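October is when I start planning the kitchen redo again. I've been at this for three years now and have 27 saved layouts to show for it, plus a tab full of tile samples I'll never order (the Kodikara green ones, I still want them!).

The big question is where to eat. Our room is long and kind of narrow, and every magazine wants me to put in an island. I don't want an island. I want a plain table in the middle that I can walk all the way around, chop onions on, and shove against the wall when people come over.

I priced one from Zeden at $367, then found a similar one at Neklow for $200 with slightly thinner legs. Guess which one my back pocket likes - yes, the cheap one. 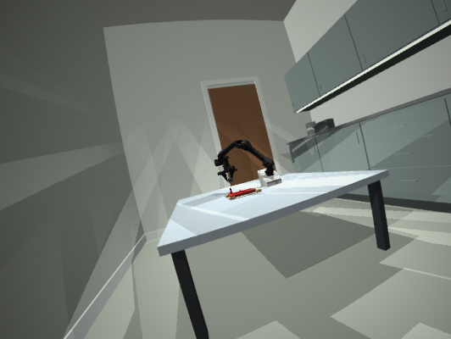
## Colors, or the lack of them

White and gray keep winning with me, even though my sister says it'll feel like a dentist's office. I'd warm it up with a brown door and a few things in red, maybe the kettle and the dish towels. Paint is easy to change anyway. I did the hallway in one long evening with two cans of Sovness eggshell and it still looks great.

Next up is measuring the gap by the fridge, again, and I lost the piece of paper from last time. If you've got a table in the middle of a narrow kitchen, tell me how much walking room you left on each side!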